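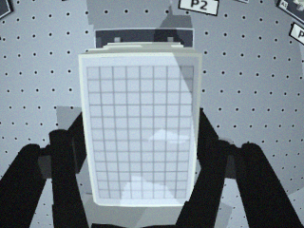 Stalleck College, Robotics Project Course
Handout 4: Getting two arms to share one table
Notes by Obsa Araya

Welcome back! Last session ended with everyone's arms moving on their own, and a few of you had already run them into each other. Good. Today we start on the part of the course I look forward to all year, where the two arms have to work on the same thing at the same table.

Read sections 1 to 3 before lab. Sections 4 and 5 will make a lot more sense once you have a run or two behind you.

1. What we are building

The project is called Cunura. Each team gets the same simulated cell in Filon: a table, two arms with parallel-jaw grippers, a set of flat fixtures, and some blocks that go into the fixtures. A finished run starts with blocks in known places and ends with every block seated in the fixture the job sheet asks for. In between, the plan is up to you. Some teams do nearly everything with one arm and use the other as a helper. Some split the table in half and pass blocks across the middle. I have seen both score well, and I have seen a lovely third approach where each arm handles one size of block, so feel free to argue about this in your teams before you write any code.

Room 23 is ours until 9 pm on lab nights. You can run Filon on your own laptop too, but the machines in 23 are faster and you get to look over other people's shoulders, which I encourage.

2. Frames, once more

Nearly every "the robot is broken" message I got last week was a frame problem. So, slowly:

The world frame sits at a corner of the table and never moves. Each arm has a base frame at its mounting plate. Each gripper has a tool frame between the fingertips, with z pointing out of the gripper, away from the wrist. Each fixture has a frame at the center of its recess.

When you write a target for the left arm, you are almost always thinking in the fixture frame ("20 mm above the recess") and the controller wants it in the left base frame. Write one function that does the conversion. Test it on one fixture by hand. Then use that function everywhere and never type a transform into the middle of a script again. If both team members have their own version of this function, delete one today. I mean it!

A quick check you can do at the keyboard: ask each arm for the world position of the same fixture. Both answers should agree to well under a millimeter. If they differ by exactly the distance between the two bases, you have skipped a base transform. If they differ by a sign, look at which way your right arm is facing.

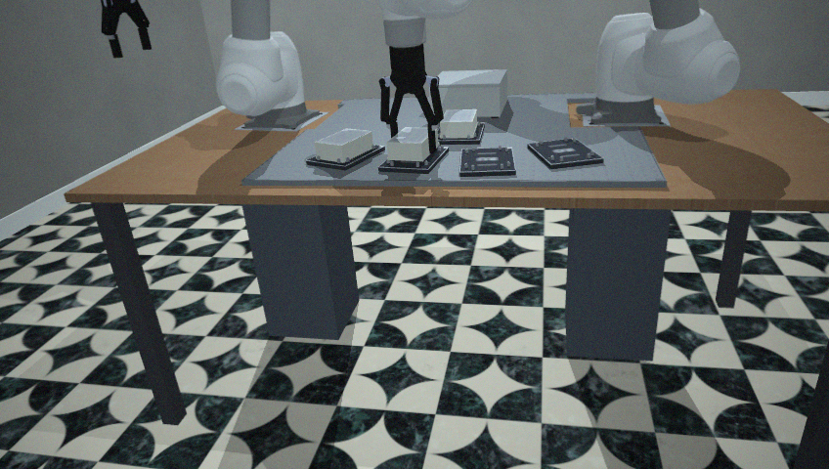

The Cunura cell from a low camera, with three of the fixtures loaded and two empty.

The fixtures have raised rims, and the rims matter. A block that arrives a little off center will catch on the rim and tip, and then your gripper is holding a tilted block and your code believes it is holding a level one. Plan every placement as two moves: travel to a point straight above the recess, then come down along the fixture's own z axis. Please note the words "the fixture's own". Some fixtures are turned a little on the platform, and your gripper has to turn with them.

Blocks come in more than one size. Your approach height should come from the block's listed height and not from a number you found by trial on the first block you tried. Last year a team had beautiful code with one constant in it, tuned to the small block, and the first time the job sheet gave them a tall one the gripper sailed straight into the side of it.

3. Holding one block with two grippers

This is the new idea for today. Up to now, a grasp has meant two fingers of one gripper closing on a block. For wide blocks you can also bring in both arms and steady the block from either side, one gripper on the left and one on the right. It looks great when it works and it is a really good test of whether your timing is honest.

Think of the block as the thing you are commanding. You decide where the block should go, and each arm's target follows from it: block pose, then a fixed offset to the left contact, and a fixed offset to the right contact. Neither arm leads. If you command the left arm and have the right arm chase it, the right arm is always a step late, and the contact force swings up and down as it catches up. Do it block-first and the swing mostly goes away.

Steps for a two-sided hold:

Bring both arms to a standoff point, level with each other, fingers clear of the block.
Move in together until both report contact. The first one to touch waits.
Ramp the squeeze up slowly on both sides.
Hold still for half a second and log the forces.
Lift by moving the block frame.

The second step is where people get caught. If the first arm keeps pushing while the second is still coming in, the block slides or turns, and now your fixed offsets are wrong. The waiting is the whole trick. Put a timeout on it as well, or one missed contact will leave your program standing there forever.

Let's talk about the grasp log. Filon writes a contact record for every control step, so even a short hold gives you plenty to plot. The sample file on the course page, from a run I did in June, has 1816 records in it. Plot left force and right force on the same axes. In a healthy hold the two lines sit nearly on top of each other. Find the spot, close to record 709, where they pull apart and come back together, and try to explain it before you look at my answer on the next handout. (Hint: look at what the block frame was told to do just before.)

4. Cameras, shadows and checking your work

Filon lets you put a camera anywhere, and most teams leave it at the default view for the whole project. Please move it around! A placement that looks perfect from straight overhead can be floating above the fixture by the height of the rim, and you will only catch it from the side. Going the other way, a low view tells you plenty about height and hardly anything about rotation.

For your lab report I want at least one close view of a grasp and one wide view that has both arm bases in it.

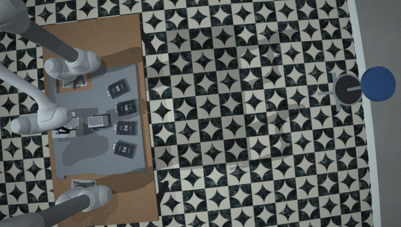 Detecting blocks from a camera is optional this term, but a lot of you have asked about it, so a word on why it is harder than it looks. The Ouali detector we supply finds a block by the contrast between its top face and whatever is under it. On a bare mat with even light it hardly ever misses. The trouble starts when the arm reaches in. With the gripper fingers close to the pale box, the forearm's shadow lays a darker gray patch on the mat around it, and a threshold you picked with the arm parked may behave very differently there. The printing on the black boxes won't rescue you from that kind of distance either, it comes out too small to read clearly. So take your detection image before the arm moves in, store the pose, and trust it. If you really want to update during the approach, mask out the region your own arm is shading. You know where the arm is and you know where the light is, so you can work out the shadow – a fun exercise for anyone who liked the projection homework.

Whatever method you use, check the final pose against the simulator's true pose and report the error. A simulator gives you the right answer for free, and you may never have that again in your careers, so enjoy it.

5. Avoiding the other arm

Three rules of thumb until we do proper planning in handout 6:

Give the middle of the platform an owner. Only one arm may have its tool frame in the shared zone at a time, except during a two-sided hold. A single shared variable is plenty for this.

Leave by the way you came in. Straight up, then back. Most of the crashes I have watched happened on the retreat, after the hard part had gone well and the team was already cheering.

Watch the elbows. Your tool frames can be far apart while the forearms are nearly touching. Turn on the collision shapes in the Filon viewer (View menu, bottom entry) and run at a quarter speed at least once.

6. For lab

Get your frame check passing for every fixture. Then place one block with each arm, one after the other, using the shared zone variable. Then try the two-sided hold on the wide block and lift it 50 mm. If you get all of that done, try setting it down in a fixture that is turned on the platform. Turning while both grippers are in contact is hard and I will be delighted with any attempt.

Hand in your scripts, the force plot for your best hold, and a page on what went wrong. I read the "what went wrong" page first. A team that crashed all evening and can tell me why is in very good shape for the final.

Questions go on the course board so that everyone can see the answers. I check it before class and again around dinner time.

Reading for next time: the chapter on grasp matrices, up to the worked example. Skip the proof.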